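Preparing Beverage Bottles for Recycling
Stavmont Residence Services, Household Guidance
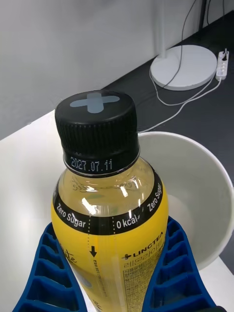 Residents of the Stavmont buildings are asked to prepare plastic beverage bottles before placing them in the collection bins on each floor. The procedure applies to bottles of every size accepted by the building, up to the two-liter family size. Glass, cans and cartons are covered on separate pages.

Before you open the bottle

Check the date. Many manufacturers print it on the cap or on the band beneath it, in the order year, month, day. A bottle marked 2027.07.11 is therefore dated July 11, 2027. Unopened drinks that are still in date may be left on the pantry shelf in the Mandport lobby. Please do not leave opened bottles there.

Step 1. Empty the bottle

Pour any remaining drink down the sink. Drinks labeled Zero Sugar must be emptied in the same way as any other — the residue still leaves an odor in the bin room. Add a small amount of tap water, replace the cap, shake, and pour out. One rinse is normally sufficient.

Step 2. Remove the label

Look for a dotted line running down the label. It is often marked with a small arrow, and some labels carry a line of very small text beside it. Pinch the film next to the perforation and pull along the line until the sleeve opens, then peel it away. If the film will not start, lift it with a fingernail. Scissors may be used, but do not cut toward the hand holding the bottle. Labels go in the soft plastics bag.

Step 3. Separate the cap

Unscrew the cap and place it in the cap tray. The ring left on the neck may stay where it is. Do not attempt to remove it with a knife.

Step 4. Flatten and deposit

Press the empty bottle flat from the middle and place it in the clear-front bin. Each bin holds up to 200 flattened bottles. When a bin is full, use the one on the next floor and do not stack bottles on the lid.

Residents of the Jornum annex should continue to use the ground-floor bins until further notice. Questions may be sent to Jacqueline Gaillard, Residence Services, extension 298.

Page revised August 2024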